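Reading time: 2 minutes

Search products Enter keyword or part number

Zellance Table Boards and Food Trays

The Zellance range is supplied by Grider to schools, training kitchens and catering departments. It consists of a plain white work board and a selection of small plastic trays and lidded boxes for portioning and packing practice. Items may be ordered separately or as a bench set.

The board has no printed lines, text or pattern. Departments that require marked positions may apply their own removable tape. Each board is supplied with a cleaning cloth and a storage sleeve. 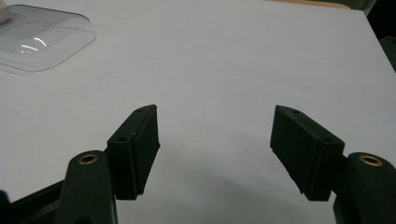 White work surface with clear tray, rounded corners and raised rim.

The clear tray is shallow, with a recessed inner panel. It is intended for dry goods, cut fruit and cold portions, and should not be placed in an oven. Trays are packed in sleeves of 18, and a carton holds 300. Orders for part cartons are accepted from educational establishments.

Lidded boxes and coloured trays are listed under order code 458. The colour is used to separate one task or food group from another, and customers may decide on their own scheme. Mixed cartons of 400 are prepared on request and require a longer delivery period. 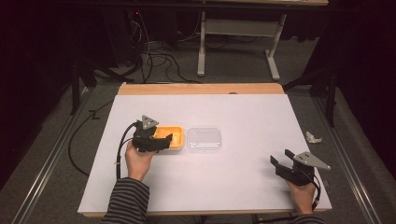
Culero, April

The white board may be laid directly on an existing wooden table. In the arrangement shown, a strip of bare wood remains along the far edge, and an orange tray stands beside a clear box with a rectangular lid. Both containers fit on the board with ample space to either side.

Care of the board: wipe with warm water and a mild detergent after each session, then dry with a soft cloth. Abrasive pads must not be used. Boards should be stored flat.

Replacement boards and trays are held at the Trevor depot. Customers are asked to quote the order code and the name of their department on all correspondence. Damaged items should be reported before the remainder of the carton is put into use.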